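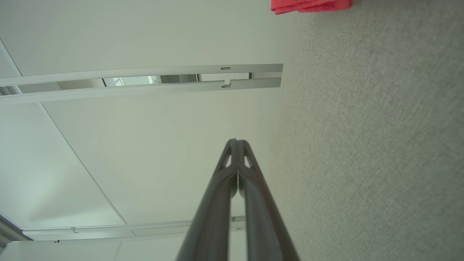 Is the savings and loan program on track to finish by the end of the grant period?

Six of the eight village groups are on track. The other two started late and will need until November to complete a full savings cycle.

Progress Report to the Ova Fund
Ikau Community Savings Program
Submitted Mar 3, 2023 by Boonmee Thongdee, program lead

Membership

We have 117 members across the eight groups. The target in the proposal was 20 per group, and we are short of that. Most of the gap is in the two late groups, where the first meetings ran into planting season and people did not want to commit. We also lost a few members in the river group when the cannery moved its shifts. They asked for their savings back and were paid in full.

The groups meet every second week. Attendance is good when the meeting is in the evening and poor when it is in the morning. Three groups have changed their meeting time and the rest will vote on it.

Loans

Members can borrow up to three times what they have saved. The usual loan is for school fees, seed or a repair. Repayment has been steady. Five loans are behind schedule, all of them in the same group, and all taken out in the same month to buy feed from one supplier. The feed came late and the pigs went to market late. The group agreed to extend the term and drop the late fee. I supported that decision and I think the money will come back.

We had planned to set a single interest rate for all groups. The groups did not want this. Two of them charge less than we suggested and one charges more, and the members seem to understand their own rate well enough. I would like to leave it alone and change the wording in the grant agreement to match.

Record keeping

This has been the weakest part of the work. The Erkurel ledger books we bought have too many columns, and the record keepers were leaving half of them blank. We went back to a simple passbook for each member and one summary sheet for the group. Errors in the monthly totals have gone down since then – the remaining ones are mostly in carrying a balance from one page to the next.

Sönmez Accounting reviewed the books for four groups. Their letter asks for two signatures on every withdrawal and for the cash box keys to be held by different people. Both changes are in place. The other four reviews are still to be scheduled.

Budget

Spending is under plan on travel and over plan on printing, because of the passbooks. We ask permission to move the unspent travel money to printing. No other changes are requested.

Next period

Finish the remaining book reviews. Hold refresher training for record keepers, with most of the time on carrying balances forward. Share out the first full cycle in the six older groups. A short note on the late loans will follow separately.

Recent reports
Ikau Program: First Progress Report
Ikau Program: Baseline Survey Summary
Loan Terms by Group
Sönmez Review Letter

Home Grants Reports Partners Contact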